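Workshop notebook, January
Floor finish trials, continued

8:15 a.m. Shop was cold overnight so I left the test boards stacked by the heater for an hour before touching them. The oil-and-wax mix in the Simiyu tin had gone cloudy again. Stirred it, it cleared, no lumps. Put the tin on the high shelf where it should stay a bit warmer.

Sanding first. Finished the second set of pine offcuts from the Sorkbridge job, the ones with the old glue line down the back. Went through the grits by hand because the orbital leaves curls that only show up once the stain goes on. We lost a whole set that way before the holidays. Stopped at 120. Going finer closes the grain too much on pine and the color comes out weak.

Water-popped half of the boards with a damp sponge, left the other half dry. Marked P and D on the ends in pencil. Whoever stacked the last batch put the marks face down on the bench and they rubbed off, so please mark the ends and not the backs.

10:40 a.m. Stain on. Used the Zora brown straight from the can on one group and cut with the amber on the other. Wipe on, wait four minutes, wipe off. The popped boards took it much darker, as expected. Cut mix looks closer to what Jatedport asked for, which was "warm, not red." Straight brown has a red cast under the shop lights and loses it by the window. I'd like a look at both in the actual room before we commit to buying any more.

One of the D boards has a lap mark near the middle where I stopped to answer the phone. Keeping it in the set as a reminder of what a lap mark looks like on this stuff.

Rags went in the water bucket, lid on. The bucket needs emptying, I'm not doing it twice in a row.

1:30 p.m. First coat of oil on everything. Measured out 30 ml per board with the syringe, which is too much for the small ones. It sat in puddles on the surface and I ended up lifting half of it off with a cloth. Next round use less and write down what goes back into the cloth.

Edge pieces are still a question. The client wants the raised part of the room edged in something darker than the boards. I think maroon-brown is right but it has to be dark enough to look deliberate. If it's only a shade off it will read as a bad match. Mixed three little cups and none of them is there yet – the darkest is the closest. 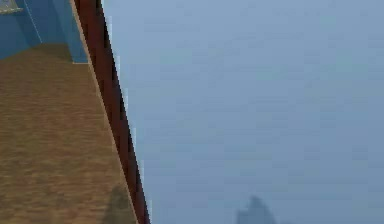
Tan-brown boards with the dark reddish edge, blue wall behind.

Blue makes the tan look more orange than it does on the bench, so I'm leaning further toward the cut mix. Will paint a scrap of drywall blue and stand the samples against it.

4:50 p.m. Boards still tacky. Left them flat on the nails with the fan on low, door shut to keep the dust out.

To do:
Order 500 ml of the amber, we have a finger left in the can
New sponge
Second coat tomorrow if they pass the thumb test, otherwise leave them alone
Ask Jatedport if the edge gets foot traffic, it may need a harder topcoat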